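February, late, kitchen

Table is half set and I've run out of steam, so I'm sitting down with this instead.
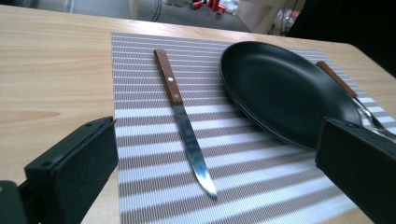

Themba is coming at 6 and I still haven't decided between the soup and the chicken thing. Probably both, knowing me! I got out the striped placemats, the white and taupe ones, and I'm so glad I did, they make the black plates look way fancier than they are. Mom always said dark plates show every crumb (she's right) but I love them anyway.

Went with the wooden-handled knives and forks too. Ryan Lightfoot gave me that set when I moved out of the Mudcombe place and I swore I'd save them for company, and then I ate toast with them for 4 years. They can't go in the dishwasher so guess who's standing at the sink tonight. The reddish handles look so nice next to the pale table though, kind of warm and cabin-y.

Still need: napkins, the good salt, something green for the middle. I keep switching which side the fork goes on. Looked it up once and forgot again. Themba won't care, he'd eat off the lid of a pot.

Okay, onions. Going.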